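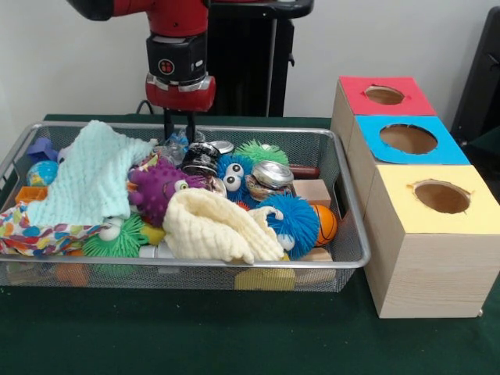
Henryk Nowicki, workshop technician, toy sorting

June, notebook entry, started 90 minutes after lunch

We use cookies to remember your settings. Accept / Manage

Worked on the mixed toys today. The wire basket is too full again. The soft things take most of the room: the mint-green knitted blanket, the cream knitted cloth and the cloth with the colored dots. When they lie on top, I cannot judge what is under them. I want to fold them first and put them in a separate bag.

The crushed cans and the clear bottle I would keep out of the toys completely. Colleague from Cleltden asked for them in the same box - I do not agree, the edges of a can are sharp. I will write to him.

Puffer balls: the fuzzy ones catch lint from the knitted pieces. Last time I brushed each one and it took me 11 minutes, which is too long. Maybe wash them in a net bag with mild soap. To try on the green one first, not on the blue with the big eyes, because we have no spare of it.

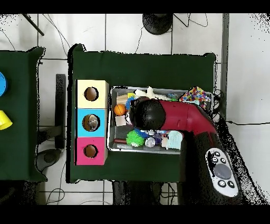 Cubes in a stack: yellow, blue, pink. Small toy inside the blue one.

The cubes stack well with the holes up, but small toys get left in the holes. Please check every hole before you put the cubes back on the shelf.

Still to do: new label for box 352, and ask Szulc for the price of some 600 small bags. The green table covers stay as they are.

2 comments | 0 shares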